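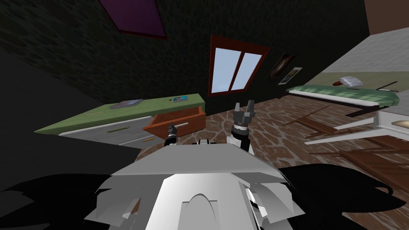
Figure 13.1 An open orange drawer in a room with a dark green wall.

Chapter 13
Storage furniture

In this chapter you will learn:
how drawers, shelves and cupboards are sized
how the parts of a simple drawer fit together
how to choose a runner for a given load
how to write a storage specification for a client

Before you start, you should be able to read a front and side elevation and work out the area of a sheet part from its cutting list. Both are covered in Chapter 12.

13.1 What storage has to do

Most of the furniture in a home holds things. A bed or a chair is designed around the body, but a chest of drawers is designed around its contents as well as the person who uses it. A designer therefore needs two sets of measurements. The first describes the objects: how tall they are, how much they weigh and whether they can be stacked or folded. The second describes the user: how far they can reach, how low they can comfortably bend and how much room they have to stand in.

These two sets often pull against each other. A deep drawer holds more, but it needs more clear floor in front when it is open. A drawer that slides out 500 mm needs at least that much space again for a person to stand and look into it, so a gap of 1000 mm between the furniture and the opposite wall is a sensible figure to work from in a small bedroom. If the room cannot give that much, shallower drawers or open shelves should be considered.

Height matters too. Things in daily use belong between the knee and the shoulder. Heavy items go low down, where they also help to keep the unit steady. The top shelf of a tall cupboard is best kept for light things that are seldom needed.

13.2 Case study: the Dradach flats

The housing scheme at Dradach has small flats built to a single plan. The furniture maker Jurero was asked to supply one storage unit that would suit all of them. Its first design, named the Amegashie, had three wide drawers. Tenants liked the look of it but found the drawers heavy to pull when full, and the fronts began to drop at one side.

The second design, the Zustunano, kept the same outer case. The wide drawers were replaced by pairs of narrow ones, with a central upright between them. This added to the number of parts and to the cost of each unit. It also shortened every drawer bottom, which reduced the sagging.

Activity 1
Measure a drawer at home or in the workshop. Record its width, depth and height, and the thickness of the front. Sketch it with the runners shown, and note how far it opens before it stops. Keep your sketch, as you will need it for the joint drawings in Section 13.4.

Key words: carcass, runner, drawer front, clearance, elevation, load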